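Trallstead Workshop Forum > Projects > Wheeled things
Thread: Pavement rover – simulator first or straight outside?

settimio_s
I've got the rover to the point where it drives itself up and down the shared workshop without hitting the benches. It has four wheels, a Devico motor board, one forward camera and a ply box on top for the battery. It weighs 9 kg with the battery in. The plan is for it to follow a pavement on its own and stop at kerbs.

Before it goes out of the door I've been running the same code in the Stastis simulator, using the street corner map. The driver doesn't know the difference, it just gets camera frames and sends back wheel speeds. All the pictures I'll put in this thread are from there.
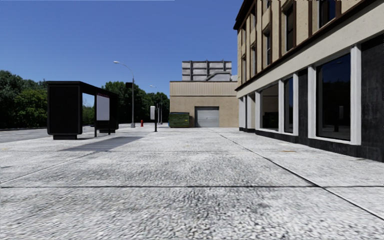

The part that works is speed control. It holds a walking pace and slows down for turns. The part that doesn't is deciding what is ground and what isn't. I'm using a simple colour and texture split, no training, and it runs on the small computer in the box with room to spare. Has anyone here got further with that method, or should I give up and train something?

kmagana
Give up and train something. I did the colour split on my lawn cart and it was fine until the first patch of shade.

yawen_au
I'd stay with the simple one a bit longer. You can see why it fails, and you can't with a trained one. What sort of ground gives you trouble?

settimio_s
Joints and cracks mostly. Example from this evening's run, same map, further along. 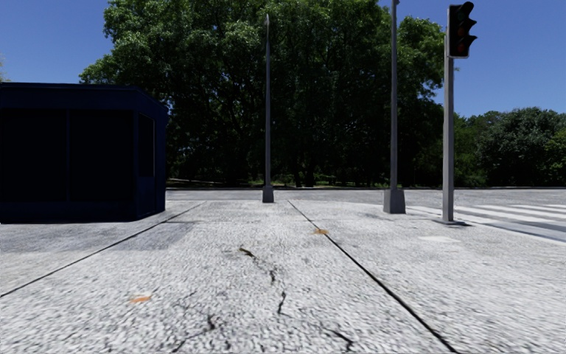
My stop rule is that any dark line across the path might be a kerb edge or a drop, so the rover brakes and waits. It's a cautious rule and I wanted it that way for a machine that will be near people's feet. The trouble is that the slab in the foreground has dark cracks branching all over it, and a long diagonal joint beside them, and every one of those counts as a line. The real kerb, over on the right near the crossing, is a paler line and the rule doesn't pick it up at all. So it's wrong both ways round.

kmagana
Then the rule is wrong and no amount of tuning will save it. A kerb is a change in height. Put a cheap distance sensor on the nose pointing down and stop asking the camera.

kassa_a
Agree with Karla on the sensor, disagree about throwing out the camera. The sensor tells you when you've arrived at the edge. The camera should tell you it's coming. At 2,000 readings a second you'll get plenty of noise from the sensor as well, so average it.

settimio_s
I have a De Luca range sensor in the drawer, never used. I'll mount it on a bracket under the front lip, tilted at 35 degrees. The simulator can fake one too, so I can try it there first. Will write up the result properly.
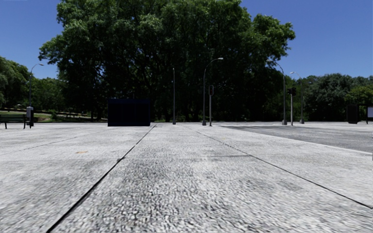 Trallstead, March 13, 2022

Bracket printed and bolted on, sensor wired to the spare input. In the simulator the rover now crosses joints without braking and stops at the kerb. I ran it over the open slabs and then towards the road from both directions. It still weaves when a joint runs off at an angle, as if it wants to follow it. I think the steering part is still using the old line detector, which I only took out of the braking part.

On the real rover I've only done the workshop step, between the main room and the yard. It stopped with the front wheels on the flat. Then I found the bracket flexes when you pick the thing up by the nose, so that needs a thicker one.

elisa.testa
Don't pick it up by the nose then :)
More seriously, what does it do at a dropped kerb? There's no height change there, or hardly any. Your sensor will see flat ground and it will roll straight out into the road.

settimio_s
Yes. Hadn't got that far. I put it at the crossing to have a look at what the camera gets.

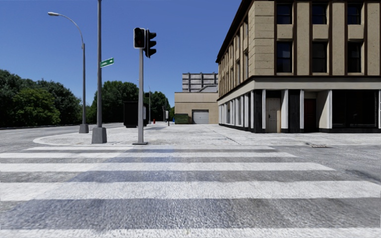 Stastis corner map, looking over the stripes to the far pavement

elisa.testa
Those stripes are bright and wide, so I'd look for them separately. Stripes ahead means stop and wait for the person with the handset. I wouldn't let it cross by itself at all.

yawen_au
Same. Also there's a drain grate by the kerb on that corner. Small wheels and grates don't mix, so keep it well over.

kmagana
You're now writing a separate rule for each thing in the street. Kerb rule, stripe rule, grate rule. A small trained model would give you all of them.

kassa_a
It would give him all of them most of the time. For stopping I want the dumb rule that always fires. Train one for steering if you like, and leave the brake alone.

settimio_s
I'll go with that split. Braking stays on the range sensor plus a stripe check, and the handset has the last word at roads. For steering I'll save frames from the map and try Karla's way. Does anyone have a labelling tool that runs on an old laptop? Mine has 2 GB of memory.

kmagana
Mine might. I'll bring it in on a stick and leave it in your tray.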